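The mornings at Mallthorpe start with a table being messed up on purpose. Trays are swapped, packaging is left where it fell, and the arm is guided by hand through another short task. Each attempt is saved as one example, good or bad.

The team in Clekumdale began collecting in August. On a steady day they save 57 examples, on a poor one closer to 20. A system trained only on tidy tables, they found, did badly when anything was moved, so the objects now change through the day and the room is left as it is.

Shiny plastic is the hard part. Edges catch the light and curved rims give the fingers little to hold. Of the last 176 attempts, 67 were marked as failed. Those stay in the set with a note on where the grip went wrong.

The wrist camera records what the operator needs to judge: where the fingertips sit against the rim, and how much of the view is blocked by whatever is closest. 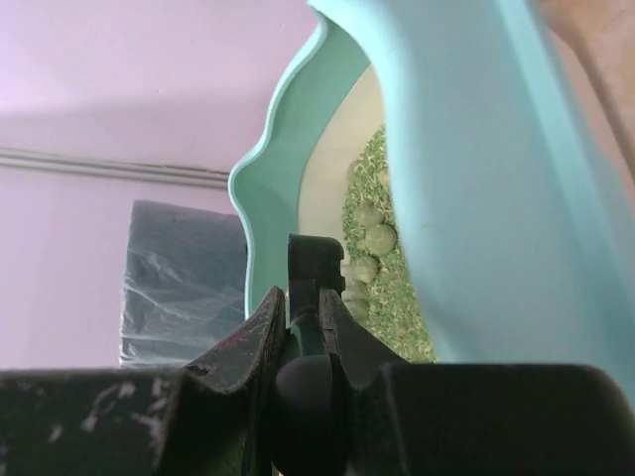
Emerson Quintana
Staff writer

A tray with a wavy rim, such as the mint-green one with grass and balls in it, can be held at many points. Operators are asked to vary the point they choose and to avoid correcting a grip once the fingers have closed. The next batch will use the same trays with a second operator.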